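Spent the morning at the Vatora open day, May 18, 2021. Posting notes as a thread because a few of you asked what was on. 1/11

It's one long room on the upper floor. Sign in at the door, get a sticker, then you're left to wander. They capped it at 40 people per slot, which was sensible. You could get close to things and hear the person talking. 2/11

Started at the Brusama stand. Conveyor, overhead sensor, parcels sorted by size. Works well, and has worked well for years, so not much to report. The chap running it was good on maintenance costs and gave straight answers when pressed. 3/11

Rizk had a talk on grippers in the side room. Half an hour, slides, no hardware. Main point was that most failures they log are bad grasps, with planning well behind. Would have liked to see the log. I asked and they said a write-up is due in October. 4/11

Coffee was free. Sandwiches were not. 5/11

The one I'd gone for was Sakska, who do small arms on ordinary tables. The task is tidying footwear: slippers put out by hand, and the arm is meant to pair them up and put them on a little two-tier rack. Sounds trivial. It isn't, soft shoes are awkward to hold. 6/11

They told us the current model was trained on 805 recorded runs, all done by people steering the arm by hand. They want more with the shoes on their sides, as those are the ones it gets wrong most. 7/11
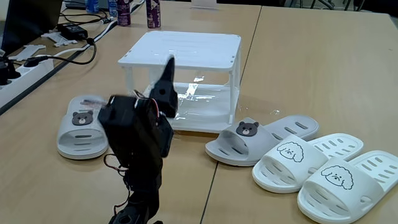 Someone asked why slippers and not boxes. The answer was that a box tells you very little. A slide has an open toe, a strap and a thick sole, and each of those is a different place to grab. Where you grab decides whether it goes on the shelf straight. 8/11

Pairing is a separate problem. Two light grey ones with a bear on the strap, two white ones with a curly dog drawn on in black – easy enough for us. The arm has to match them whichever way round they've been left. I watched 3 goes. Two were fine, and on the other it let go too early and they reset. 9/11

Cost came up, as it always does. They wouldn't give a price for the whole set-up, only that the printed parts can be replaced for under £100. I'd take that with a bit of caution until there's a parts list. 10/11

Next open day is in October and booking is through the Vatora site. If you only have an hour, skip the talk and go straight to the tables at the far end. Lift was out of order today – ring ahead if you need it. 11/11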